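Tampo de mesa Ernside 1007, acabamento claro
Mestance | Mobiliário técnico e de escritório
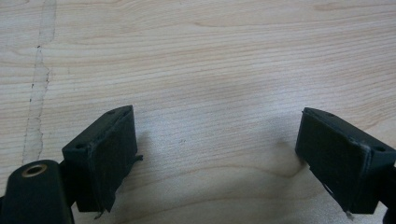

Ernside 1007: superfície clara, veio ondulado no sentido horizontal.

Referência: 1007
Linha: Ernside
Fabricante: Braltau
Disponibilidade: por encomenda

Descrição
Tampo avulso para estruturas de mesa fixas ou reguláveis em altura. Fornecido sem furação na face inferior. O desenho do veio varia de peça para peça, com alternância de faixas bege e faixas mais escuras; não se aceitam devoluções por diferença de tom ou de desenho em relação às fotografias do catálogo. Nas encomendas de dois ou mais tampos para a mesma sala, indicar no pedido que as peças devem sair do mesmo lote.

Características técnicas
Espessura: 19 mm
Profundidade: 600 mm
Comprimento: por medida, em múltiplos de 200 mm
Arestas: boleadas na frente, retas nos restantes lados
Acabamento: verniz aquoso mate, aplicado nas duas faces
Utilização: interior

Compatibilidade
Estruturas Braltau de duas e de quatro pernas. Cavaletes Le Goff, com a placa de apoio larga. Nas estruturas Le Goff de coluna única é obrigatória a travessa de reforço, vendida em separado. Não é compatível com os suportes murais da linha anterior.

Montagem
Deixar o tampo na horizontal, dentro da divisão de destino, durante dois dias antes da fixação. Utilizar parafusos para madeira com penetração inferior à espessura do tampo. Abrir furos-guia. Não apertar a fundo antes de todos os parafusos estarem colocados.

Manutenção
Limpar com pano macio ligeiramente humedecido e secar de seguida, no sentido do veio. Não usar álcool, acetona, produtos abrasivos nem esfregões. Riscos superficiais podem ser tratados com o conjunto de retoque Ernside, tom claro. A exposição prolongada à luz solar direta altera a cor do verniz.

Entrega
Tampos embalados individualmente, com cantoneiras de proteção. Verificar a embalagem no ato da receção e anotar eventuais danos na guia de transporte. As encomendas com corte por medida não podem ser anuladas depois de confirmadas. Próxima atualização da tabela de acabamentos: novembro.

Ficha revista em 30 jun 2024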